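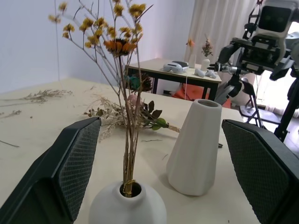
Why are dried flowers so hard to find in Pavdale this summer? Last year's crop got damp in storage, and the two biggest local growers ran out of stock in June.

Shops on Pretorius Street have been turning people away for a few weeks now. Strawflower is gone. Statice mostly gone. Anything yellow goes the same morning it comes in, according to the counter staff at Kaltomine, the wholesaler that supplies most of the florists in town.

The trouble started in the Kaltomine drying barn last fall. A vent fan failed on the north side and the bunches hanging there took on moisture before anyone caught it. Mold followed. The company says it threw out 3747 bunches, close to half of what it had planned to sell through the winter and spring.

"We smelled it before we saw it," said Nosipho Chauke, who manages the barn. "By then you can't save it. You can dry it again but the heads just fall off in your hand."

The fan has been replaced. A second one was added on the same wall, plus a humidity alarm that rings through to Chauke's phone. It has gone off twice so far, both times when a door was left open during loading.

The other grower, Pinico, had no damage but sold out anyway. Owner Thandeka Sithole said orders from outside the county picked up as soon as word got out that Kaltomine was short. She set aside 2000 bunches for regular customers and those went too.

"I should of held back more," Sithole said. "Wedding people plan a year out. They called early, they paid early, and the walk-in folks got what was left."

Prices are up. A mixed bunch that sold for $9 at the Saturday-style stalls behind the library last year is hard to get at that price now, and a few sellers have switched to smaller bunches in place of raising the sticker. Buyers have noticed. One woman at the stalls said she'd come for a wreath's worth and left with enough for a jam jar.

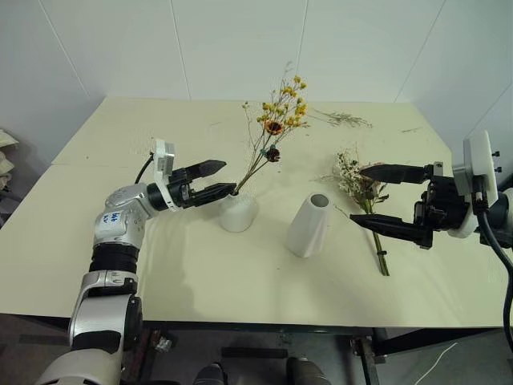

New stock is coming, only slowly. Both growers planted late after a cold spring, and flowers meant for drying have to be cut at the right stage, strawflower before it fully opens, statice once most of the color is showing. Then they hang, heads down, somewhere dark with air moving. Two to three weeks if the weather helps. Longer if it doesnt.

Chauke expects the first strawflower from this year's fields to reach shops toward the end of summer. Statice after that. Wheat and oat stems are already in, and she said those are not rationed. Grasses sell slower and they dried in a different barn.

Kaltomine is also changing how it fills orders. Florists with a standing account will get a fixed share of each cutting, and whatever is left goes to the counter at 8 a.m. No phone holds. The company tried phone holds in June and stopped after two days when people put their names down at both ends of the week and didnt show up.

Sithole is going the other way. Pinico will take deposits on fall orders, half up front – refundable if the crop fails. She has also rented a second drying room, in the old feed store at the south end of Pretorius Street, and hopes to have hooks up and the floor sealed before the big cutting.

For people who want to dry their own, both growers said to keep it simple. Cut in the late morning after the dew is off. Strip the lower leaves. Small bunches, rubber band, not string – stems shrink and slide out of string. A closet is fine. A bathroom is not, and neither is a sunny window unless you like everything beige.

Arrangements already in the house will last a good while if kept out of direct sun and away from heating vents. Dust them with a hair dryer on the cool setting, held well back. No water in the vase, Chauke said. She gets that question more than any other.

The county extension office is taking names for a growers' class on storage and airflow, free to anyone selling flowers or herbs in Pavdale. Date not set yet. Sign-up sheet is at the front desk, and Kaltomine will have a copy at the counter as well.

Counter hours at Kaltomine are 8 a.m. to noon until the new crop is in. Pinico is by appointment only through the end of summer.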